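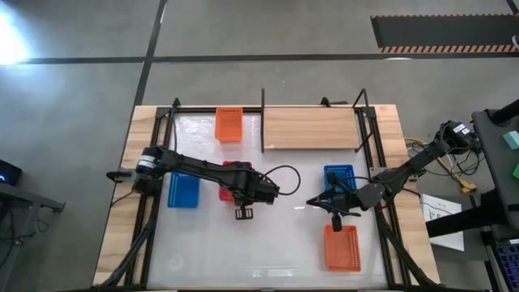
Features > Work > Shop Floor

The Long Goodbye of the Lunch Hour

Américo Gouveia has eaten at the same bench in Jokolgate for most of his working life, and he would like it known that lunch used to take an hour. There was soup. There were cards, and a man called Tazi who cheated at them.

Then came the 30-minute lunch, followed by the "flexible break," a term meaning you may eat whenever you like provided you are also doing something else. A survey of 300 local workers by the consultants Soltent found that 60 of them had eaten a sandwich on a phone call that week. The rest, one assumes, were on mute.

Balakrishnan Achari runs a small parts shop and tried bringing the full hour back in February. His staff of six spent the first week looking at their watches. "By day three they were asking if they could go home early instead," he says. He said no and bought a kettle.

The hour has survived. Gouveia came by to inspect it, stayed for the soup and pronounced it thin. He has been back five times.

RELATED
In Praise of the Thermos
Abílio Mota on the Desk Salad
Who Took My Yogurt? An Office Inquiry
September 2021: The Coffee Issue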